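Support > Small Kitchen Appliances > Microwave Ovens > Cletholm 285 > Set-up Guide
April, by Lai-ching Kwok

Section 3: Placing the oven and first use of the door

The Cletholm 285 is a free-standing oven. It is not suitable for building into a cupboard.
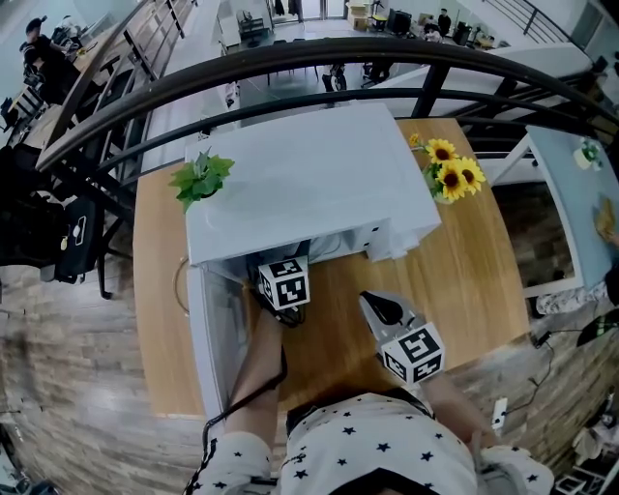 3.1 Choosing a position

1. Place the oven on a flat, level table or bench that can carry its full weight with a loaded turntable.
2. Set it back far enough that all four feet rest on the surface.
3. Leave clear space at the rear, both sides and top. Minimum clearances are printed on the rating label.
4. Check that the door can swing fully open to the left without striking a wall, a jar or another appliance.
5. Keep the power cord away from the table edge.

Note: On an open mezzanine or landing, position the table so that a person standing at the oven does not block the top of the stairs.

3.2 Items on and near the oven

Small potted plants and vases are often kept on the same table. Before the oven is used for cooking:

1. Take plants, papers and cloths off the top panel.
2. Move vases to a spot where a spill cannot reach the oven or the power point.
3. Wipe up any water or potting mix with a dry cloth.

CAUTION: Do not water a plant while it is standing on the oven. Liquid entering the casing can cause electric shock.

3.3 Opening and checking the door

1. Stand facing the front of the oven and open the door to its full extent.
2. Remove all packing from the cavity. Leave the cover on the inner right wall in place.
3. Look along the door seal and the front of the cavity for dents, grit or tape residue.
4. Reach in under the top edge and feel for loose film.
5. Fit the roller ring, then the glass turntable.
6. Close the door. It should latch without being lifted or pushed sideways.

Do not lean on the open door or rest dishes on it. If the latch does not catch, stop and see fault code 3149 in Section 7.

3.4 Test heating

1. Plug the oven into an earthed power point.
2. Place a microwave-safe cup of water on the turntable.
3. Select 800 W and heat for one minute. The 1000 W setting is not used for this test.
4. Open the door and remove the cup with a dry oven mitt.

WARNING: Never run the oven empty.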